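Rakura Desk Work Program
Progress report to the Nurkow Fund, period ending June
Prepared by Aisling Heffernan

1. Open day

The main event of the period was the open day at our Zinow office. The desk-tidying work was shown at an ordinary desk with the usual cables and monitor on it, and visitors could watch from either side of the room.
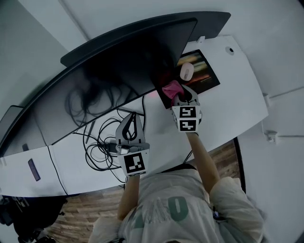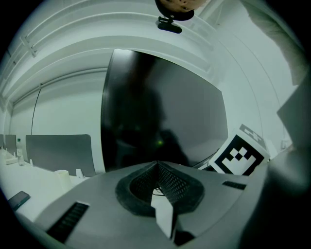

We had 40 visitors over the day, in groups of up to 14. Each group got a short talk, a demonstration of the hand-held grippers, and then time to try them. The talk ran long for the first group and we shortened it after that. Most of the questions were about how a person's hand movements become something an arm can repeat, and how many examples that takes. We did not have a good handout on this and should write one before the next event.

Visitors found cloth easy to pick up and cables hard. Several asked for a lighter tool. We have passed this to Onyshchenko, who make the grip bodies for us, and they expect to send a revised part next period.

2. Recording

The target for the year is 2,000 usable desk-tidying recordings. We are behind the plan in the proposal. Setup at Zinow took longer than expected and we lost time while the marker cards were reprinted. Recordings made by visitors at the open day are kept in a separate folder and are not counted toward the target.

The written instructions for operators have been changed in one place: cables are now moved before small items. Operators had been doing this in different orders, which made the recordings difficult to compare.

3. Staff and spending

Two part-time operators started this period and have finished training. Spending is within budget except for travel, which went over on account of the open day. We ask to move the difference from the equipment line, where the second monitor mount was not needed.

4. Next period

Test the revised grip body when it arrives. Bring recording back up to the planned rate. Hold a smaller demonstration for the Nurkow staff who could not come to Zinow, at a time that suits them. A morning start would be best for us.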